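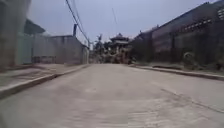 Home | Walks | Stories | Get Involved | Contact

Call for Participants: The Slow Street Sound Diary

Do you remember what your street sounded like when you were a child? Maybe it was a bread cart, or a radio in somebody's kitchen, or the neighbor who sang while she swept her front step. We at Custside would dearly love to hear about it, and we are looking for people of all ages to keep a listening diary with us for 3 weeks this coming January.

You don't need any training, and you certainly don't need a musical ear (I haven't got one myself!). Each day you sit or walk outside for a little while and write down what you hear — birds, brooms, school bells, arguments over parking, anything at all. A quiet street suits us every bit as well as a busy one, so please don't rule yourself out if you think nothing much goes on where you live. Long stretches of wall and pavement have a way of carrying a voice from one end to the other,
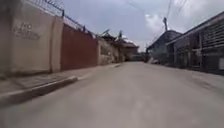
and some of my favorite diary pages from our first round, which brought in 267 entries, were written by people who had started out sure there would be nothing to report.

We will mail you a notebook and two pencils, and there will be a get-together at the end with soup and cake, where you can read a page aloud or simply listen. Diaries may be in any language. If writing is hard for you, a friend or grandchild is welcome to do it while you talk.

To join, send a short note by 26th May with your name, your mailing address and one sound you miss. I read every letter, and I do write back, though sometimes slowly.

Warmly,
Lieselotte Bauerfeind
Custside Listening Project

Related
Kitchen Songs: An Evening with Ida Fröhlich
How to Start a Walking Group
Notes from the Plikside Bell Walk

We use cookies to remember your settings. Accept | Manage choices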